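给小朋友的桌边小百科:纸杯和塑料瓶,身上藏着哪些小心思?

小朋友,你一定用过纸杯,也一定拧开过塑料瓶吧?过生日的时候,春游的时候,去看牙医漱口的时候,它们总会悄悄出现。用完了,我们随手一放,很少有人肯停下来多看它们一眼。今天咱们就慢慢地、仔细地看一看,反正也不着急,你可以先去倒一杯温水,坐舒服了再往下读。

## 先说纸杯

纸是怕水的,这个你肯定知道。作业本要是掉进水盆里,一会儿就软塌塌的了。那纸杯为什么能装水呢?秘密在它的里面:常见的纸杯,内壁上都有一层薄薄的膜,水碰不到纸,纸就不会泡软。这层膜实在太薄了,用眼睛几乎看不出来,用手指摸一摸,会觉得里面比外面滑一点点。

再看杯口。纸杯的杯口有一圈卷起来的边,胖乎乎的,像袖口往外翻了一下。可别小看这圈卷边!纸本来是软的,卷成一圈以后就硬挺多了,杯口不容易被捏扁,嘴唇碰上去也不会觉得割得慌。

还有杯子的形状,上面宽一点,下面窄一点。这样一来,许多纸杯就可以一个套一个地叠起来,100个纸杯叠成一长条,也占不了多少地方(要是杯子上下一样粗,那可就套不进去啦)。

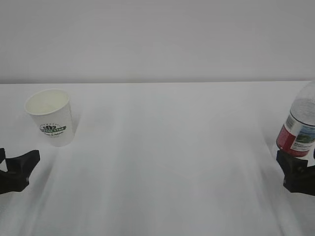
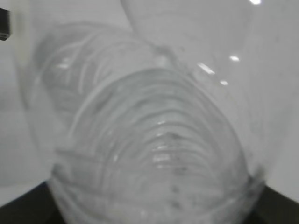
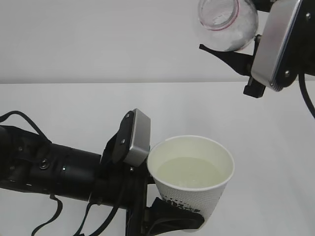

## 再说塑料瓶

装饮料和矿泉水的透明瓶子,大多是用一种叫PET的塑料做的。它很轻,掉在地上也不像玻璃那样容易碎,而且透明,里面还剩多少水,一眼就知道。

可是塑料瓶的瓶壁很薄,要是从上到下都光溜溜的,一捏就瘪了。所以很多瓶子上会做出一道一道的棱。你可以拿一张纸来试试看:平平的一张纸,架在两本书中间,放一块橡皮它就往下弯;把这张纸来回折成小扇子的样子,再架上去,它就结实多了。瓶子上的棱也是这个道理,折一折、弯一弯,薄薄的东西就有了力气。

瓶底也很有意思。你把家里不同的瓶子翻过来比一比,有的瓶底像一朵花,鼓出几个小脚;有的瓶底是往里凹的。为什么不做成平平的呢?因为薄塑料做的平底,装满水以后容易往外鼓,一鼓就站不稳,摇摇晃晃的。尤其是汽水,里面的气总想往外顶,瓶底更要做得结实些才行。

## 动手玩一玩

在家里找一个空纸杯和一个空塑料瓶,跟大人说一声,然后试试下面几件事:

- 轻轻捏纸杯的杯口,再捏捏杯身中间,哪里更硬?
- 摸一摸瓶子上有棱的地方和光滑的地方,捏起来有什么不同?
- 往瓶子里装满水,拧紧盖子再捏一捏,是不是捏不动了?

最后一件事特别好玩,水几乎是压不小的,瓶子里装得满满的,没有空位置可以让,你的手自然就捏不下去了。

玩完以后,塑料瓶倒干净水,放进可回收物的桶里。纸杯要问问大人,因为它里面有那层膜,各个地方的分类办法不太一样,看看桶上的牌子最放心。要是舍不得扔,就留下来种一颗绿豆吧,记得请大人帮忙在杯底扎个小洞,再在下面垫一个小碟子。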